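Bridlow Suturing Skills Group
Minutes of the summer meeting, 2026-07-26
Held in the Toma Room, Waditine Building

Welcome and apologies

The chair welcomed everyone and thanked them for giving up the better part of a very warm afternoon, and said how nice it was to see the Toma Room with all the chairs taken for once. Apologies had come in from two members, both on call. The window at the far end still will not open and Estates have been told again.

Minutes of the May meeting

These were agreed as a fair record, with one small change. Under "Thread", the words "short tail" should have read "short tail on the first throw only", as several people had gone away thinking it applied all the way through and had been struggling ever since. The secretary was sorry about this and has put it right in the file copy.

Matters arising

The needle count sheet has been redrawn with larger boxes and was passed round. It was liked, although there was a good deal of talk about whether the column for needles out should come before the column for needles in. It was left as it stands for now. The teaching lead reminded us that the sheet is filled in at the time and never from memory over tea.

The order to Cametti for practice thread has been placed. We asked for the pale thread again, and a smaller quantity of the dark so that people can compare the two. Delivery is promised within 30 days.

Thread handling

We spent longer on this than on anything else, and it was a very good-natured discussion. The teaching lead began by saying that most of the trouble seen in the spring sessions came from what happened to the thread between the instruments, well before anybody had started a knot. People pull too hard, or let the loop fall back on itself and then have to go hunting for the end. With no real feel of the pull coming back through the hands, you have to learn to judge it by eye, and that takes a while even for those who are very tidy with an open needle holder. 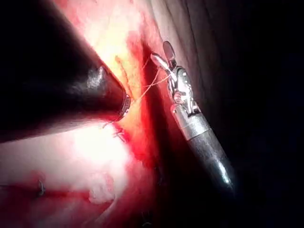 Passing the needle

It was agreed that the pass deserves a session of its own. At the moment it is squeezed into the end of the first evening, when everybody is tired and thinking about the car park.

Members compared notes at some length. The general feeling was that the receiving jaws should be brought close and settled before the giving jaws let go, and that a pause at that point does no harm at all. One member likes to take hold well along the curve, another prefers to be nearer the end, and after some friendly back and forth it was decided that the handout should describe both and let learners find out which suits them. What everyone did agree on was that the needle should stay in view the whole time, and that a learner who loses sight of it should stop and say so out loud.

There was also a plea from the back of the room to leave the tissue alone while the needle is changing over. Jaws that rest or drag on it during the pass can leave it bruised and ragged, and then the next bite has nothing decent to go into.

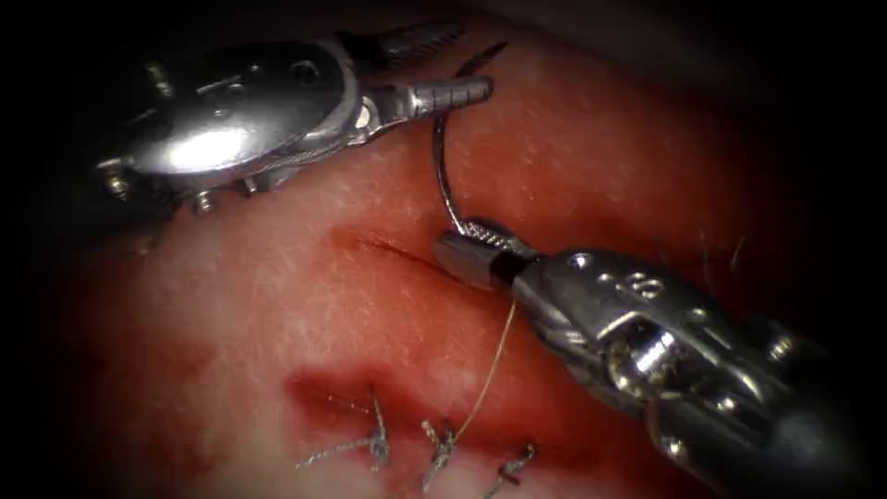 The spacing of stitches came up next, as it generally does. Some members felt that learners are too anxious about matching the last stitch exactly and forget to look along the incision to see how much is left to close. Others felt that a little anxiety in that direction was no bad thing! It was suggested that learners be asked to stop after 3 stitches, look back over the line and talk it through with whoever is sitting beside them before going on. This was warmly received and will be tried at the next session.

We also talked about how many people can sensibly be taught in one evening. The last session had 9 booked, and although it was a happy evening there was a lot of waiting about. A second date will be offered in the autumn so that the group can be split.

Handout

The draft was looked at page by page. The drawings are much admired. The page on knots needs larger type, and the paragraph that starts on one side and finishes on the other will be moved so that it can be read without turning over with gloves on. Comments to the secretary, please, and sooner would be kinder than later.

Any other business

The tea money tin is healthy. The biscuits were thought to be an improvement on last time.

Would whoever borrowed the good desk lamp from the Toma Room please bring it back - no questions asked.

Actions

Secretary: corrected May minutes to the file, handout changes, chase Estates about the window.
Teaching lead: plan for a separate session on passing the needle, including the stop after three stitches.
Chair: autumn dates, and a word with Cametti if the thread has not come.

Next meeting to be held in the same room, date to be sent round once the rota is out.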